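Airline Finance and Ownership
Unit 2: Slots, leases and what a buyer gets

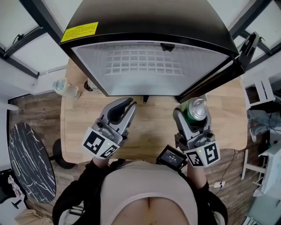 Last unit we looked at how a carrier is valued as a going concern. This unit covers the items that don't show up cleanly on its balance sheet.

Airport slots
A slot is permission to land or take off at a crowded airport at a set time. At many airports a carrier keeps its slots from one season to the next if it uses enough of them. Whether slots can be sold depends on local rules. Check this before you put a price on them.

Leased aircraft
Take our course case, Ladham Air. It has 127 aircraft, most of them leased. A buyer takes over the lease payments, the return conditions and the maintenance reserves. Return conditions are often missed by students. An aircraft that has to go back in a certain state can cost a lot in its last year.

Route rights
Ladham flies from Tamotden to Romia under a treaty that requires the airline to be owned mainly by home-country nationals. If a foreign buyer takes more than half the shares, those rights may be lost. See Milagros Ortuño's reading on ownership and control, first section only.

Staff and pensions
Ladham hired heavily in 2000 and its pension terms from that year still apply. Treat the shortfall as debt.

For next class
Read the Jin Airways sale memo. The asking price is 340 million. Work out what is left after lease liabilities and pensions, and bring your figures on one page. Mervin Doucette will run the discussion.

Spreadsheets are due by noon the day before class. Late work goes to the department office.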